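Section 4. Setting up the first household chore

This section is for people who have finished Section 3 (mounting and power) and want to teach the arm its first task on the table. Please read it one time to the end before you switch on anything. It takes longer to read than you may like, but most of the calls we receive are about something that is written here.

4.1 What you can expect

Many users come to us with the same question: can the machine do chores yet? Our answer in this version of the manual is "a few, slowly, with a person near." The Dido software can pick up an object that it knows, move it to another place on the same table, and put it down. It can repeat this for a long time without becoming tired or bored. It can not clean a kitchen. It can not look at a messy table and decide what belongs where, unless somebody has taught it every object on that table.

We ran the "clear the table" task 2,000 times before we wrote this section. In 1,083 of the runs the arm finished without help from a person. In the other runs somebody had to press Hold, move an object by hand, or start again. Please keep these numbers in mind when you plan your work. If you need a table cleared before guests come, clear it by yourself.

The same is true for small workshops. Sorting parts of one kind into one bin is possible now. Sorting mixed parts is possible only when the parts do not touch each other. Folding, wiping and pouring are not supported in this version, and the menu items with these names are gray for this reason.

4.2 Before you begin

You need:

- the arm, mounted and tested as in Section 3
- a table that does not move when you lean on it
- one or two objects for practice, light and not breakable
- the Hold button on its own cable, within reach of your left or right hand
- 30 minutes without other work

Caution: Do not use glass, knives, hot liquids or anything that belongs to another person for the first tasks.

Caution: Children and animals must stay out of the room during teaching and during the first runs. The arm does not know that they are there.

Choose practice objects with clear edges. A cylinder with wide bands of two colors is very good, for the software can tell from the bands which way it is standing. Plain white objects are more difficult, especially under strong ceiling light. They can be used, but please teach the banded one first.

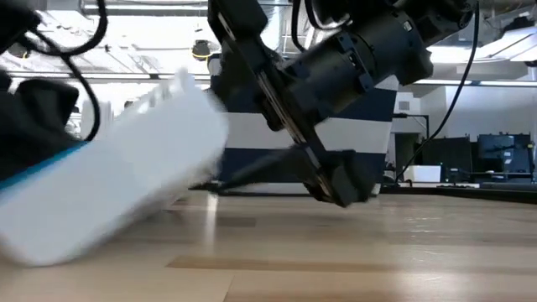 Brorneck Home Tasks Group, Manual and Training Desk

4.3 Positioning the gripper

1. Switch on the arm and wait until the status light in the Dido window is green.

2. Clear the table of everything except the practice objects. Cups, phones and papers should go to another surface, not only to the edge of the same one.

3. Place the practice object so that the gripper can come to it from above or at a slant. The fingertips should be able to reach a point just over the table surface without the arm being fully stretched.

4. Choose Approach in the Dido window. The arm will go down slowly and stop above the table. Let it stop by itself. Do not push it.

5. Bend down and look from the side. There must be a small gap between the fingertips and the wood. If the tips touch, choose Raise one time and look again.

6. Look at the cables. They should hang in an easy curve on their way down and should not be pulled tight when the arm turns. A cable that is tight at this step will be tighter later.

7. Check that no large object is standing between the camera and the gripper. An object close to the camera covers a big part of the view even if it is small in reality. The software will not warn you. It will simply search in the part that it can see.

Note: If your table has boards of different color, the dark ones can be taken for the edge of an object. In the Surface menu, choose Wood, mixed. Obinna Odukoya added this option in November after he lost one whole afternoon to a dark board.

4.4 Teaching the object

8. Choose New object and type a name. Use a short name which another person in your house or shop will also understand.

9. Close the gripper on the object with the arrow keys. Stop when the object is held but not pressed. For soft plastic this is sooner than you think.

10. Press Save grip.

11. Open the gripper, turn the object a little, and repeat steps 9 and 10. Five positions are the minimum. With ten the result is clearly better.

12. Choose Learn. The window shows a bar. During this time you may leave the keyboard, but do not change the lights in the room.

Note: The grip force is limited to 500 units on the Dido scale. The units are our own and can not be compared with those of other makers. A higher setting is not available to users, and please do not ask support to open it. Nele Janssen will say no to you as she has said no to all of us.

4.5 The first run

13. Put the object back in its starting place.

14. Choose the target place by clicking on the table in the live view. Keep it a hand's width away from the table edge.

15. Hold the Hold button in one hand. Keep the other hand away from the table.

16. Press Start.

17. Watch the complete run with your eyes on the gripper and not on the screen. The screen is late by a short moment, and this moment is enough for an object to fall.

18. If the run was good, repeat it until you have seen it work ten times one after another. Only then add a second object.

Caution: Hold stops the motion but does not open the gripper. Take the object with your hand first, then choose Open.

4.6 When it does not work

The arm goes down next to the object.
The camera or the table was moved after calibration. Repeat Section 3.6. It is boring but there is no shorter way.

The arm stops above the object and waits.
In most cases there is bright light or a reflection on the table surface. Close the blinds, switch off one lamp, or put a matte cloth under the object. After you put the cloth, choose Surface again.

The object is lifted and then slips.
Teach more grips. Also wipe the fingertips with a dry cloth. Do not use oil or kitchen cleaner.

The object is put down but falls over.
The release height is too big. Lower it by one step in the Place menu. Tall objects need the lowest step.

The second object is pushed away while the arm goes for the first.
The objects are too close together. The software plans for the gripper tips but not very well for the parts above them. We are working on it with our colleagues at Skinholm, and the next version should plan for the whole arm.

The software takes one object for another.
This happens when one of them is partly behind the other. Change the order so that the nearer object is taken away first.

4.7 Is it useful already?

We were asked by Efe Garba from the training desk to put an opinion here, so that new users are not disappointed in the first week.

For a household, it is useful if you have one small job that comes back every day in the same form, for example moving the same containers from one end of a counter to the other. A person does it faster. But a person who has weak hands, or who can not lift the arm above the shoulder, may be happy to wait. Two of our test homes use the arm only for this and have no wish for more.

For a shop floor, compare it with the cost of a simple fixture or a slide made from sheet metal. If a slide can do the work, buy the slide. The arm is better when the job changes every few weeks and somebody in the shop likes to teach it. Ha-rang Choo runs the small bench at Onyeka in this way, and her rule is that a new job must be taught before lunch or it goes back to hand work.

For cleaning up after a family dinner, please wait for a later version.

4.8 Finishing for the day

19. Open the gripper and take the object out.

20. Choose Park. The arm moves up and away from the table. Stay outside its path until the status light turns white.

21. Save the task with a name and the initials of the person who taught it.

22. Switch off at the main switch and not only in the software.

Note: After a power failure the arm does not remember where it was. Always begin again from step 1, also when everything looks like before.

If you found a mistake in this section, or if a step can be understood in two ways, write to Olumide Eze at the training desk and give the step number. Corrections go into the next printing. Section 5 explains tasks with two or more objects and should not be started on the same day.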